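Ellow Mesh Wash Bag
Section 3: Preparing, Loading and Washing 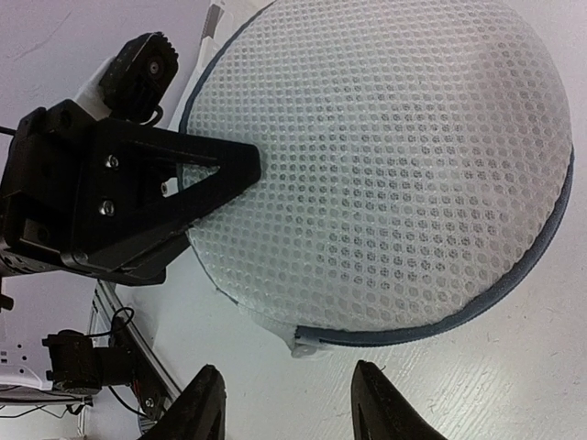 3.1 Before first use

Wash the bag once on its own before putting garments in it. Use a normal dose of detergent and no fabric softener. Softener leaves a film that narrows the openings in the mesh and slows rinsing.

1. Lay the bag on a clean, flat surface.
2. Smooth the mesh outward from the middle toward the binding.
3. Run a fingertip along the full length of the binding. It should be free of loose thread and sharp spots.
4. Hold the mesh up to a light and check for snags or enlarged holes.

Do not use a bag with a hole wider than 3 mm. Hooks and straps can pass through and catch on the drum.

3.2 Loading

1. Close all hooks, zippers and snaps on the garments.
2. Turn printed or embroidered items inside out.
3. Fold each item loosely. Do not roll.
4. Place the items in the bag and spread them evenly.
5. Close the bag completely and tuck in the zipper pull.

Maximum load is 2,000 g dry weight. The bag should be no more than two-thirds full, so that the contents can move and water can pass through both sides.

NOTE: Wash light and dark items in separate bags. Mesh does not stop dye transfer.

CAUTION: Do not load shoes, belts or anything with an exposed metal edge. For shoes, use the Hotska padded bag (see Section 5).

3.3 Washing

1. Place the bag in the drum with other laundry of similar weight. A single bag in an empty drum can put the load off balance during the spin.
2. Select a delicate or hand-wash cycle.
3. Set the temperature according to the garment label. The limit for the bag itself is 47 °C.
4. Select the lowest spin speed offered for the cycle.

For wool and silk, follow the garment label even where it is stricter than this manual.

3.4 Drying and storage

Remove the garments as soon as the cycle ends. Rinse lint from the mesh under cold running water, working from the inside out. Hang the bag open by its binding, away from direct heat.

CAUTION: Do not tumble dry, iron or bleach. Heat shrinks the netting and can pull the binding out of shape.

If the binding has curled in storage, soak the bag in lukewarm water, press the edge flat by hand and leave it to dry on a level surface.

Store the bag flat or loosely folded. Keep it clear of hook-and-loop tape, which snags the mesh.

3.5 Service life

Inspect the bag after every 100 washes, and sooner if it is used with hooked garments. Replace it if the binding separates from the mesh or the closure no longer stays shut. Do not repair the mesh with pins or staples.

Revision 16/01/2018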